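4.2 What people do with a shared table

I'll admit I came into this part of the study with a hunch. Gintarė Lepik and I had been arguing since March over whether a shared work table ever really gets "tidied", or whether stuff just gets shuffled to the ends. Our 76 participants wrote short diaries for us, 170 entries in all, and I read every one of them (some twice, because they're funny!). Corners came up again and again -- people treat a table corner as a kind of shelf, and things left there tend to stay put.
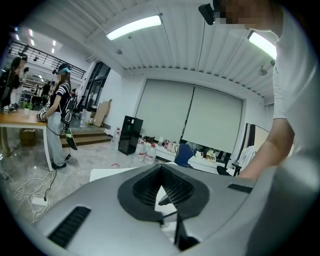 Figure 3. A light wooden table in a shared room, with a small potted plant on top and a cardboard box underneath.

Plants were a special case. People worked around them, wiped around them, and almost never wrote about moving one. Boxes under the table got the same treatment, and one diary called hers "part of the floor by now". We'd expected the middle of the table to be the battleground, so the coding scheme we borrowed from the Pladoris pilot had five categories for it and only one for the edges. We ended up splitting that one in two before going back through the entries.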